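Weltodora Table Setting Guide
Section 4: Laying a single place

Read Section 3 (Wiping down) first. If you skipped it, the crumbs will let you know. You will need one placemat, one fork, one spoon, a pair of chopsticks, the oval basket and a small glass. Knives are dealt with in Section 6, at greater length than anyone wanted.
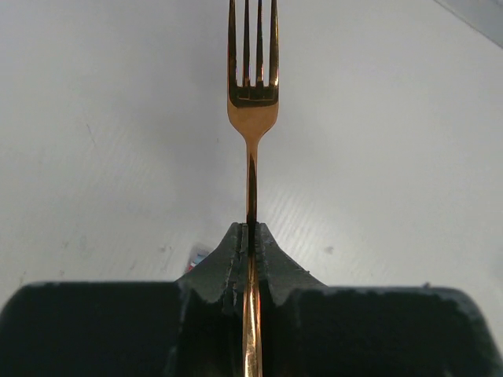
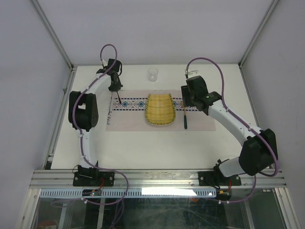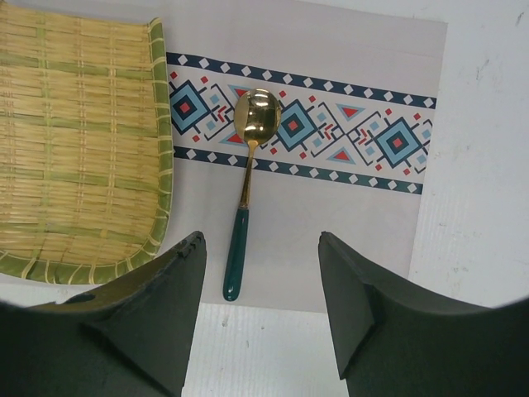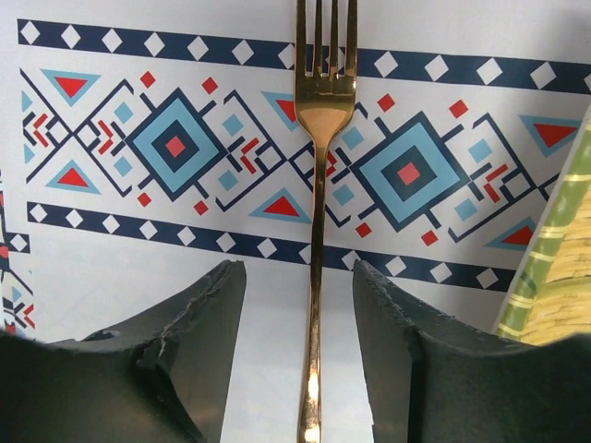

Figs. 4.1 to 4.4, in order: the fork; placemat with basket, chopsticks and glass; the placemat band; fork on the placemat.

4.1 Placemat

1. Lay the placemat flat on a clear stretch of table, long side towards the diner.
2. Turn it until the patterned band runs from left to right. A band running away from the diner means you have laid it sideways, which is a look, but it is the Wostine look and they have their own guide.
3. Smooth out any curl at the corners with the flat of your hand.

Note: the diamonds in the band (Fig. 4.3) are handy for lining things up. They are not a board game, whatever the children have decided.

4.2 Cutlery

4. Hold the fork by the handle and set it down upright to the diner, tines pointing away, so that it crosses the band as in Fig. 4.4.
5. Place the spoon beside it, with a finger's width between the two.
6. Step back. If the fork leans, straighten it. If it still leans, check whether it is you.

Caution: the gold-coloured finish shows every fingerprint. Buff with a soft dry cloth after laying, and please stop using your sleeve. Scouring pads will take the shine off for good, and the guarantee has heard that story before.

4.3 Basket, chopsticks and glass

7. For shared dishes, leave out the fork and spoon and stand the basket on the placemat, a little off centre if you like. Fig. 4.2 has its longer side pointing away from the near edge of the table.
8. Put the chopsticks down as a pair, side by side. One at each end of the placemat suggests an argument.
9. Stand the glass behind the placemat, well clear of elbows.

Note: chopsticks from the Mercado and Lundura sets are different lengths. Mixing them is allowed — your guests will simply eat in small circles.

4.4 Clearing

10. Remove the glass first, then the basket, then the cutlery.
11. Lift the placemat by its two near corners and shake it over the sink. The floor is covered in Section 13.

Text last revised 19 January 2025. Replacement spoons are listed in the April parts sheet.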